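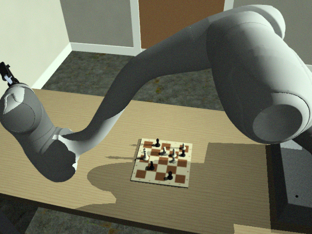 Lullent 포럼 > 로봇 셀 > 설정/보수

제목: 체스판 셀 대기 자세와 그림자 문제, 다들 어떻게 잡으시나요
작성자: 모래시계77
작성일: 4월 11일 (목)

Pleralness 시뮬레이터에서 탁상형 셀 하나를 맡고 있습니다. 팔은 Brendness 모델 파일을 그대로 썼고, 테이블 위에 축소 체스판을 놓고 말을 집어 옮기는 작업입니다.

지난주에 3,000회를 돌렸는데 말 인식이 틀린 회차가 463회 나왔습니다. 로그를 보면 집기 실패보다 집기 전 인식에서 틀린 게 많습니다. 팔이 판 위로 넘어가 있을 때 그림자가 칸을 덮는 게 원인 같은데, 확신은 없습니다. 조명은 고정이고 받침 위치도 건드리지 않았습니다.

제가 의심하는 건 두 가지입니다.
- 대기 자세가 판에 너무 가깝다
- 촬영 시점이 팔 동작과 겹친다

비슷한 셀 돌려보신 분 계시면 의견 부탁드립니다.

답글 1
작성자: 볼트너트

조명부터 보세요. 자세는 나중입니다. 광원이 하나면 어디에 세워 둬도 그림자는 생깁니다. 보조광을 하나 넣고 그림자 농도를 낮추면 끝나는 일을 자세로 풀려고 하면 경로를 전부 다시 잡아야 합니다.

답글 2
작성자: lnakamura

Lyle Nakamura입니다. Rengifo 쪽에서 같은 구성의 셀을 관리합니다. 저는 조명을 안 건드리는 쪽입니다. 보조광을 넣으면 검은 말 윗면에 반사가 생겨서 이번에는 그쪽이 틀립니다. 저희 셀에서 쓰는 순서를 적습니다.

1. 팔을 판에서 뺀다
손목을 판 오른쪽, 테이블 먼 쪽으로 보냅니다. 그리퍼는 벌린 채로 두고 높이는 넉넉하게 잡습니다. 전완 그림자가 판 오른쪽 상판으로 떨어지는지 확인하세요. 그리퍼 그림자는 더 오른쪽에 따로 떨어지면 됩니다. 손목 각도는 이 단계에서 신경 쓰지 않아도 됩니다.

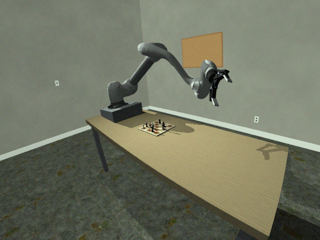

2. 그 자세에서 기준 영상을 찍는다
팔이 완전히 멈춘 다음에 찍습니다. 속도 값이 0이 된 직후에 찍지 말고 몇 프레임 기다리세요. 말 배치를 바꾸면 기준 영상도 새로 찍습니다.

3. 접근 자세로 넘긴다
손가락을 아래로 세우고 벌린 상태로 판 쪽에 들어갑니다. 여기서부터는 영상을 쓰지 않고 2번에서 얻은 좌표만 씁니다.

4. 집은 뒤에는 다시 1번 자세로 돌아온다
귀찮다고 판 위에서 바로 다음 말을 찍으면 처음 질문하신 상태가 됩니다.

답글 3
작성자: 볼트너트

4번은 시간 낭비 아닌가요. 한 수 둘 때마다 왕복하면 회차당 시간이 꽤 늘어납니다. 그리고 반사는 말 재질의 거칠기 값을 올리면 없어집니다.

답글 4
작성자: lnakamura

시간은 늘어납니다. 저희는 감수했습니다. 재질 값은 바꾸고 싶지 않습니다. 나중에 실물 셀과 비교할 때 무엇 때문에 차이가 나는지 구분이 안 됩니다.

답글 5
작성자: 모래시계77

두 분 감사합니다. 1번과 2번을 먼저 적용해서 같은 3,000회를 돌리는 중입니다. 지금 1,343회까지 왔고 인식 성공률은 거의 95%입니다. 아직 중간 값이라 결론은 안 냅니다.

한 가지 바꾼 게 있습니다. 대기 자세에서 손목이 기울어 있으면 접근할 때 회전량이 커져서, 손가락이 처음부터 아래를 향하도록 해 두었습니다. 판에서 오른쪽으로 벗어나 있고 그림자는 상판 오른쪽으로 길게 눕습니다. 판 바로 앞에 보이는 그림자는 판 자체의 것이라 그냥 두었습니다.

답글 6
작성자: 늦은납땜

손가락을 아래로 두는 데는 찬성입니다. 다만 손목 관절 한계에 가까운지 확인해 보세요. 저는 대기 자세가 한계 근처라 접근 때 팔꿈치가 반대로 접힌 적이 있습니다. 관절 값을 표로 뽑아서 각 축 여유를 보는 게 빠릅니다.

답글 7
작성자: 모래시계77

확인했습니다. 손목 축은 여유가 있고 어깨 쪽이 생각보다 빠듯하네요. 손목을 조금 당겨서 다시 잡겠습니다. 당기기 전 자세를 올려 둡니다.
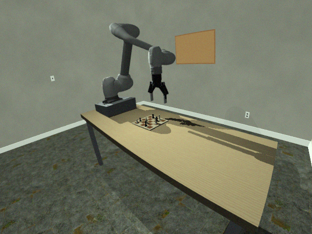
추가 의견

작성자: 볼트너트
그 자세면 저도 크게 반대 안 합니다. 그래도 보조광 넣은 조건으로 한 번은 돌려서 숫자를 나란히 놓고 보세요. 자세만 바꾼 값으로는 조명 탓이 아니라는 말을 못 합니다.

작성자: 모래시계77
6월에 셀 파일을 정리할 예정이라 그때 조명 조건을 따로 잡아 돌려 보겠습니다. 재질 값은 그대로 둡니다.

작성자: lnakamura
비교할 때 말 배치 난수 시드를 고정하세요. 시드가 다르면 두 조건을 나란히 놓을 수 없습니다. 기준 영상도 조건별로 폴더를 나누고 덮어쓰지 마세요.

작성자: 늦은납땜
관절 값 표 뽑는 스크립트 필요하시면 쪽지 주세요. Brendness 축 이름에 맞춰 둔 게 있습니다.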